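**Flodine: the pick-and-place example set from Trollen**

If you've ever tried to teach an arm to pick something up off a chair, you'll know why we love this one! Flodine is our set of simulated household episodes for people training pick-and-place policies, and it's grown a lot since the first release in March. 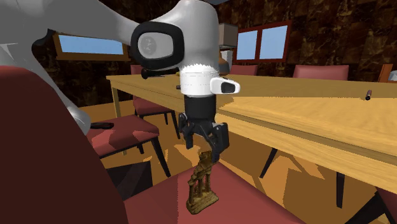
Small, awkward objects are the heart of the set. A plain cube teaches a policy very little about where fingers ought to go, so we went for shapes with gaps and thin parts, like the little ruined temple with its open colonnade and broken top, standing on a red chair seat with the gripper just over it. Seats are great fun as work surfaces (low, close to the table, backrests in the way) and they turn up in 14 of our room layouts.

Each task comes with 124 episodes, all driven by a person from our desk in Plindthorpe. Starting poses, lighting and clutter are shuffled between runs, and we keep the slow, hesitant attempts as well as the smooth ones. They're tagged, so you can leave them out if you'd rather.
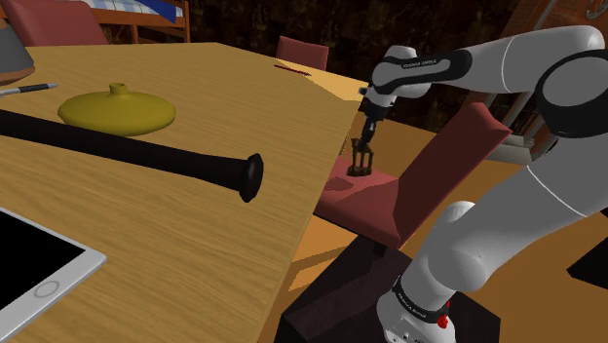 Every episode holds joint positions, gripper opening, a plain-English instruction and 2 camera views, one close to the hand and one standing back in the room. Both views share a clock, so there's no lining up to do afterwards.

**In the download**

- 40 tasks, sorted by surface
- Object models and room files
- Min, our small replay viewer
- A loader script and a short guide to the tags

Min runs happily on an ordinary laptop. Drag an episode in, scrub to the moment of the grasp and flip between views with the space bar. We use it every day and we're still adding to it – side-by-side replay is next!

Licences are per team, and updates to the current version are included.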